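Section 4: Packing Your Jiller for a House Move or a Return
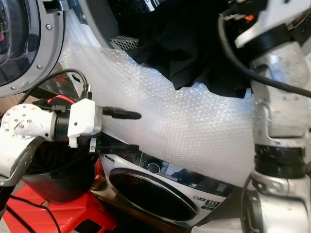 Moving a slow cooker from one home to another is a job most of us put off until the last box, and we do understand, but a little time spent now will save you a cracked lid later. The Jiller has a glass lid, a glazed pot and a heating base, and each of them travels best on its own. You will want one large sheet of bubble wrap for each part, the see-through sort with tiny round bubbles, and it is much easier to work with if you take hold of it by one edge and lay it out over your table before you bring the parts to it. Smaller pieces will do at a pinch, but they have a habit of slipping off just as you reach for the tape.

Before you begin

Unplug the cooker and let it cool right down. If you have used it that day, leave it overnight – the pot holds its heat far longer than people expect. Then wash the pot and lid as described in Section 3 and dry them well with a tea towel, going round the rim of the lid twice. Wipe the base with a damp cloth only.

You will need:
Bubble wrap
Parcel tape and scissors
A strong box, ideally the one the cooker came in
Old newspaper or spare towels

Packing the parts

1. Start with the lid. Lay it knob upwards in the middle of the wrap, fold the sides in over it and tape them down. Turn it over and give it a second layer.

2. Put a folded towel inside the pot, then wrap the outside, tucking the loose ends down into the top. Please don't store spoons or the recipe booklet in there, however handy the space looks.

3. Coil the mains lead loosely and fasten it with the paper tie.

4. Wrap the base with the control knob facing you, so that you can see you aren't pressing on it.

5. Line the bottom of the box with crumpled newspaper. The base goes in first, then the pot beside it or on top, and the lid last of all, standing on its edge.

6. Fill any gaps until nothing shifts when you give the box a gentle rock. Tape it shut and write THIS WAY UP on two sides.

CAUTION: Never wind the lead tightly around the base. It can strain the cable where it enters the housing.

CAUTION: Keep wrap and plastic bags away from babies and small children.

Note: The full box is heavier than it looks. Bend your knees, and ask for a hand on the stairs if there is one to be had.

Sending it back to us

If your cooker is coming to the Witville workshop for repair, ring Oranuch Phuthong on extension 476 first and she will give you a returns number. Write it on the outside of the box – on the top, please, as the sides get scuffed in the van. Leave the lid at home unless the lid is the trouble. Repairs are usually finished within 18 working days, and we'll telephone you before doing any work that has to be paid for.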